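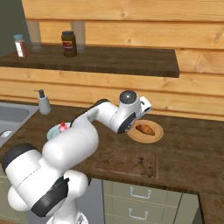
Chapter 3

Breakfast as a Budget Problem

Every household is a small economy run by people who would never be hired to run one. Consider the town of Harkurik, where a loaf of bread costs 2 dollars at Funberg and 3 dollars at Civel, a bakery with nicer paper bags. The loaves weigh the same. Civel sells out by noon.

An economist looking at this has a few choices. She can say that the people of Harkurik are fools, which is tempting but hard to publish. She can say that the bags are worth a dollar. Or she can ask what else a shopper gives up by walking to Funberg, at the far end of Arnaud Street and up a hill that appears in no advertisement.

That last question is the subject of this chapter. We call the answer opportunity cost, and you have been paying it all your life without a receipt. 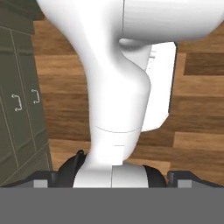 3.1 The Price of a Walk

Suppose the trip to Funberg takes 15 minutes longer than the trip to Civel. A shopper who earns 14 dollars an hour, and who could spend those minutes working, gives up $3.50 to save one dollar. Students usually object at this point that they like walking. Good. Write that down, as we will need it in Section 3.2, where liking things makes the arithmetic much worse.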